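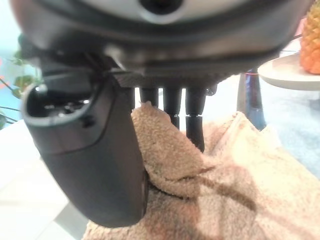

## Trakbridge textile store reopens on Saturday

The Trakbridge textile store will reopen to residents on Saturday, following a January closure for re-sorting. Donated fabric has been checked, folded and shelved by type, and 325 bundles are ready for collection.

"Folding takes longer than people expect, and cloth that is put away badly has to be done again," said Nele Rothe, who manages the store.

Residents may take up to four bundles per visit – schools and clubs should write to Uwe Strobel beforehand if they require more. Donations of clean fabric will again be accepted at the side entrance. Curtains with hooks still attached cannot be taken.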